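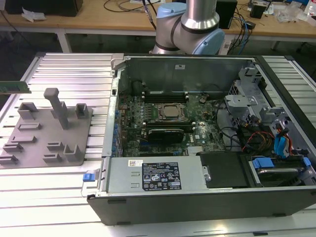

Natnael Sisay wanted to know, after reading last year's version of this sheet, why we ask people to look for the power supply label before they so much as touch a screwdriver, when the label will still be there at the end. Fair point, and it made me go back over the whole order of things, so what follows is a good deal rearranged. Thank you, Natnael, and please keep writing in.

OPEN-CASE INSPECTION CHECKLIST
Desktop towers, side panel off
Jellstead Repair Room, November revision

Use one sheet per machine. Mark each line OK, FIX or N/A, and write your comments in the wide column even if you think they are too small to bother with. I read every one of them with my coffee, and more than once a little note like "clip feels soft" has saved the next person an afternoon.

The comments printed under the lines are gathered from last season's sheets, 248 of them in all, plus my own two cents where I couldn't help myself.

PART A. BEFORE THE PANEL COMES OFF

A1. Power cord unplugged at the wall and at the machine.
Comment: Both ends, please. A cord that dangles from the back of a tower has a way of finding an outlet again when someone else is tidying up.

A2. Power button held in for a few seconds after unplugging.
Comment: Quite a few of you skip this one and I understand, it feels silly to press the button on a machine with no cord. It lets the leftover charge drain off and it takes no time at all.

A3. Monitor, keyboard, network and everything else disconnected.

A4. Bench clear of drinks, loose screws and jewelry.
Comment: Rings and bracelets too! I have a wedding ring myself and it goes in the little dish by the sink. Metal on your fingers and a board full of tiny contacts don't mix.

A5. Tower laid on its side, open side up, and steady.
Comment: Push gently on each corner. If it rocks, move it before going any further. On the slotted table, check that no foot or lip of the case is half sitting in a slot.

A6. Wrist strap on and clipped to bare metal.
Comment: Painted metal won't do. One of the Tosimia straps has a tired clip, so if yours keeps popping off, hang it on the red hook and take another.

PART B. FIRST LOOK, HANDS OFF

I'd love for everybody to give this part a full minute. Use a flashlight if the ceiling light throws your own shadow into the case, as it does mine.

B1. No burnt smell, scorch marks or melted plastic.
Comment: If you smell something, stop and write it down before your nose gets used to it.

B2. No loose screws or bits of metal lying on the motherboard.
Comment: One Grackness tower rattled all the way from the front door to the bench. (Grakness, sorry, I never can spell it.) It was a drive screw wedged under the expansion card.

B3. Capacitors flat on top, none swollen or leaking.
Comment: Look across them from the side with your eye low. A bulge shows up far better that way than from straight above.

B4. Dust level: light, medium, heavy.
Comment: Heavy means you can't see the fins of the heat sink. Take those to the dust corner and finish the sheet afterward.

B5. Power supply label present and readable.
Comment: This is the line Natnael asked about. It stays early, but it has moved here from the very top, where it made no sense with the panel still on. We want the rating and the certification marks noted while hands are clean and nothing has been shifted. If the label is torn or too faded to read, write FIX and set the machine aside.

PART C. BOARD, PROCESSOR AND MEMORY

C1. Processor held squarely by its retention frame.
Comment: With the cooler off you can see the metal lid of the processor, and it should look level all the way round. Never lift the frame just to have a peek. The contacts underneath are the easiest thing in the whole case to ruin.

C2. If the cooler is off: do not power on.
Comment: I have put this on a line by itself and I'd put it in lights if I could. Tape a note over the power button as well. A processor without its cooler heats up very fast, and a person who comes in at 4 p.m. and finds your half-finished machine can't be expected to guess.

C3. Old thermal paste cleaned away before the cooler goes back.
Comment: Lint-free cloth, a little alcohol, and let it dry. Fresh paste about the size of a pea. Several of you are very generous with the paste and I say this with love.

C4. Memory slots: latches closed on every slot that has a module in it.
Comment: A latch that stands even slightly open usually means the module isn't seated. Press evenly at both ends until it clicks. Empty slots just need to be free of dust.

C5. Coin-cell battery seated, clean, no white crust.
Comment: Used cells go in the jar with the screw lid and never in the trash. They are terribly dangerous for small children to swallow, and we do get families in on open evenings, so please close that lid every time.

C6. Small heat sinks on the board firmly attached.
Comment: One light touch with a fingertip is plenty. No wiggling!

C7. Expansion cards fully down in their slots and clipped at the rear.
Comment: Plenty of Dell cases use colored clips at the back for this, and blue ones are common. The color is a kindness from the maker, telling you which parts are meant to be moved by hand. If something that isn't colored refuses to budge, look for a screw before you pull.

PART D. POWER AND CABLES

D1. Power supply firmly in place, release tab not cracked.
Comment: If it slides when you tilt the case, it isn't locked. Cracked tabs get a FIX even when they still hold.

D2. Power supply casing never opened.
Comment: Ever, by anyone, for any reason. It can hold a charge long after it's unplugged. If the fault is inside, the whole unit is swapped. We have 14 tested Venckus spares on the bottom shelf, so there is really no temptation to be brave.

D3. Power wires free of nicks, pinches and bare copper.
Comment: Run your eye along the whole bundle, especially where it bends near the drives or passes a metal edge. Red, yellow and black all matter equally here.

D4. Data cables pushed fully home at both ends.
Comment: A flat SATA plug can look connected while sitting a hair crooked. Hold the plug and not the cable when you straighten it.

D5. No cable lying where the side panel or a fan will catch it.
Comment: Loops are fine as long as they stay down inside the case. If a loop springs up above the edge, tuck it, or use one soft tie. The hard plastic ties leave sharp ends and I've got the scratches to show for it.

PART E. DRIVES AND METALWORK

E1. Hard drive held by its carrier on both sides.
Comment: Carriers with tabs should click. If only one side clicks, take it out and try again, since forcing it bends the rail.

E2. Owner's permission slip in the folder before any drive is removed.
Comment: No slip, no removal. We were asked about this 64 times last season and the answer was the same each time, bless you all for checking.

E3. Drive cage and brackets free of bent or sharp edges.
Comment: Stamped metal can be nasty on the knuckles. Gloves are in the drawer, and the bandages are in the drawer under that. Please tell me when the bandages run low.

E4. Any swinging bracket back in its closed position.

PART F. CLOSING UP

F1. All tools counted back onto the tray.
Comment: The short screwdriver is the one that hides. Look under the power supply cables first.

F2. Cooler fitted, fan plugged in, note removed from the power button.

F3. Side panel on without force.
Comment: If it won't close, something inside is standing proud. Open it again and look, even when you're late for supper.

F4. First power-on with a second person in the room.
Comment: Stay with the machine for ten minutes. Listen for grinding, sniff for anything warm and sharp, and pull the plug at the wall if you aren't happy. You won't be scolded for a false alarm.

F5. Sheet signed, with the number of the bench you used.

A few leftovers that didn't fit under any line. Over 131 of last season's sheets came back with part D filled in and part E blank, and I suspect the page break is to blame, so both parts are now printed on the same side. The flashlight batteries have been replaced. And if you'd like a line added or taken out, write it at the foot of your sheet or leave it in the tray by the door before the next printing.

Inspected by: ____________
Bench: ____
Second person at power-on: ____________
Lines marked FIX: ____________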